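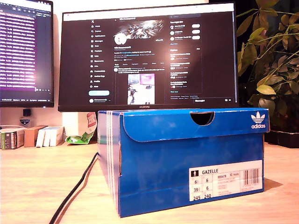
Shoebox on the desk, lid closed.

elten93
Teaching the arm to lift the lid by remote control. I have 93 demos, all with the box facing the same way. Do I need more?

Botond Somogyi
Yes. Turn the box between takes. I'd want 400.

kaltano
Disagree. 400 sloppy ones are worse than 93 clean ones. Throw out any take where you stopped to think.

elten93
I stop a lot — mostly right before closing the fingers.

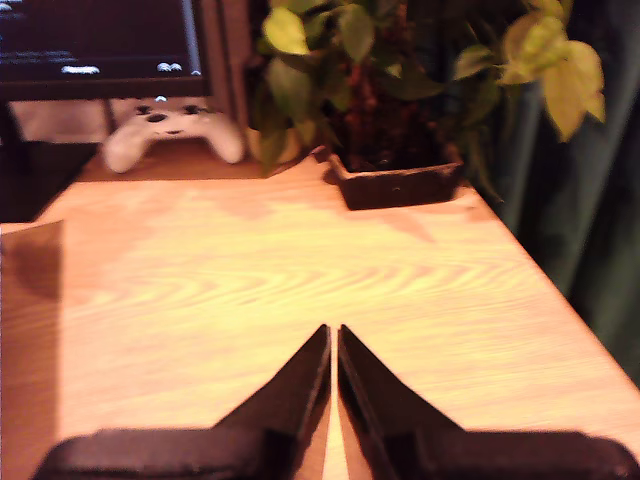

Guiding it by hand might fix that, but then my arm gets into the video.

Botond Somogyi
Keep the pauses, just trim them.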